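Section 3. Planning the purchase and the work place

Read this section before you ask Storkbridge for a price. Most of the extra costs come from things that are not on the first quote.

3.1 Decide the task

1. Write down one task with one or two small objects, such as fruit in a basket on a shelf.
2. Decide if the task needs one hand or two hands. Two arms need more free space at the front of the shelf.
3. Choose the hands. Five-finger hands are ordered as a separate line.
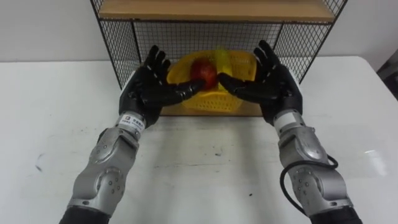
Horenon Set-up Guide, Issue 4, page 30

4. Set aside 4000 for the first year. From this sum, keep 1181 for spare fingers, cables and service visits.

Note: The prices are without tax and without transport. Ask Sorcha Ní Chonaill at the sales office for the current list, it is renewed each November.

3.2 Decide the furniture

5. Choose a desk with a plain light top and strong legs. A standing desk costs more, but the same desk can be used later with another robot.
6. Leave 70 cm free at the side where the robot stands.
7. Choose a light shelf unit. Wire mesh is good for this, and it is cheap to replace.
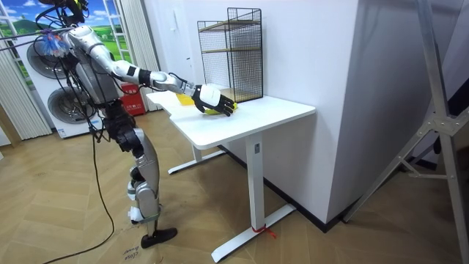

Fig. 3-2. Humanoid robot with standing desk and wire-mesh shelf unit.

8. Plan the way of the cables on the floor before you order them. Measure along the floor and not in straight line.

Caution: Do not order the cables by the length of the desk. They must also follow the arm when it is fully extended.

9. Send the finished plan to Ciarán Dolan for checking. He will return it with the part numbers for Section 4.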